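Home | Tickets | Knowledge Base | Purchasing | My Account

Ticket: Help planning a second sorting cell
Status: Open
Opened July 8, 2021

Hello, and thank you in advance for your patience, as this may run long. We have one two-arm cell doing brick sorting, and we'd like to order a second through Vokholm in August. The quote came back higher than our budget line allows, so before I go begging for more money I want to be sure we're buying the right things.

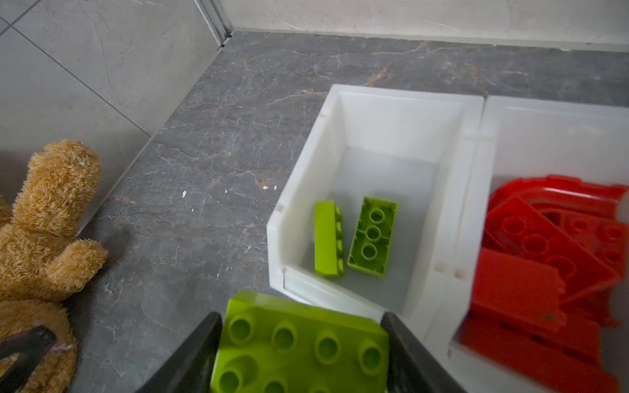

Gripper fingers are my first worry. The quote lists spare pairs at $60 each, and I can't tell how many we ought to keep on the shelf. Our black fingers spend their days clamping big studded bricks like the lime-green one, so the inner faces are what I'd expect to go first. I was thinking of a year's supply, but maybe that's overdoing it.

The Fundia line is the other sticking point -- they want $700 for rails and posts, cut to length, and Preda sells the plain stock for less if we do our own cutting.

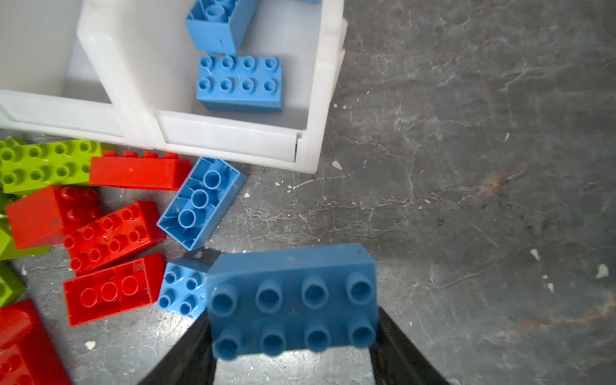 We do own a decent saw, mind you, and I'm happy to spend an afternoon with it. What I don't want is to save a little on metal and then lose a week squaring everything up.

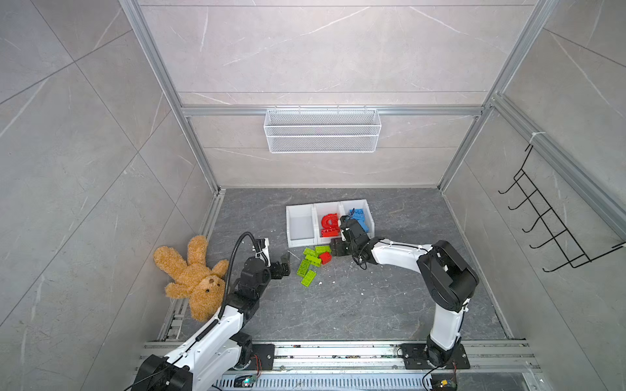

Does the cut-to-length price include brackets? The brackets are a separate line, at $25 a set, and you'll want to add them before the order is approved.

Oh dear, that does push us over again. I could drop the extra cable sets at $40 apiece, though I'd feel better having at least one on hand.

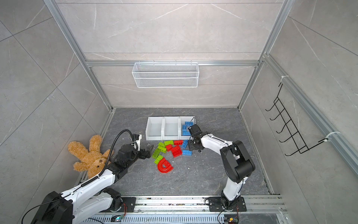
Sedau support replied that the cables should stay on the order and the spare fingers could be cut to two pairs, with more added later if the wear calls for it.

Contact Support | Copyright Sedau | Back to top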